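Votesano Robotics Club
@votesano_robotics
Sunday, September 5, 2021

Thread: where the table-setting project stands, two weeks before the Garcia Cup. Task is place setting with plastic utensils on a cloth or paper napkin. 1/14 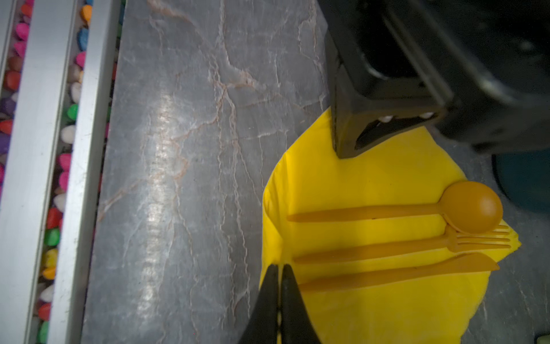

Scoring first. A setting is worth 20 points. Each utensil scores on position and on angle, and the napkin scores on whether it moved. Touching the table with a fingertip costs nothing. Dragging the napkin does. 2/14

We started in June with a fixed grasp height. It worked on the bench and fell apart on any other surface. A few millimeters of error and the fingers either close above the handle or press into the napkin and pull it. 3/14

Current method: approach with the fingers nearly closed, descend slowly, stop on a rise in motor current, back off, open, then descend again to grasp height. Slow, but it does not care what the table is made of. 4/14

The slow descent adds time to every pick. The rules allow 10 minutes per setting, so we can afford it. Last year's code was fast and scored worse. 5/14

Perception. The wrist camera sees the handle well and the working end badly when pieces overlap. A spoon bowl over a fork head reads as one blob in our segmentation. We now segment handles only and infer the rest from the handle axis. 6/14

Handle axis is good enough for angle. It is not good enough to tell a fork from a knife, so classification runs on a second view from higher up, before the approach starts. 7/14

Training set is 2,324 labeled stills, all from the wrist camera. Labels were done by club members in Flundent, the annotation tool the seniors wrote. It still crashes on undo. Save often. 8/14

Polished surfaces are a separate problem. Window reflections on stone show up as bright vertical streaks, and the edge detector likes them more than it likes utensils. Masking by color before edge detection removed most of the false hits. Veins in the stone were the remainder. 9/14

Color masking only works if utensil and napkin differ enough in hue. Orange on yellow is near the limit for our thresholds. Orange on red fails. The rules say napkin color is drawn on the day, so thresholds have to be set from a calibration shot and cannot live in the config file. 10/14

Whoever hard-coded them in the config file: please take them out of the config file. 11/14

Grasp results from the last full run: 49 picks attempted, all logged, including the bad ones. Most failures were the knife. The blade is broad, the handle is thin, and it rotates in the fingers when lifted off-center. Moving the grasp point toward the blade helps – testing continues this week. 12/14

Fingertips: we went back to the narrow blunt ones. The wide pads gripped better but pushed the neighboring handle every time. The files for both are in the Duller folder on the club drive, with print settings. 13/14

Next: knife regrasp, calibration routine, and one complete setting without a restart. New members can take the calibration routine. You need basic Python and the lab safety sheet signed. Reply here or come to the lab after classes. 14/14

Recent from this account
Wrist cable strain relief, second attempt
Garcia Cup rules: what changed for place setting
Flundent keyboard shortcuts
Parts list for the Duller fingertips

Contact the club | © 2021 Votesano Robotics Club | Back to top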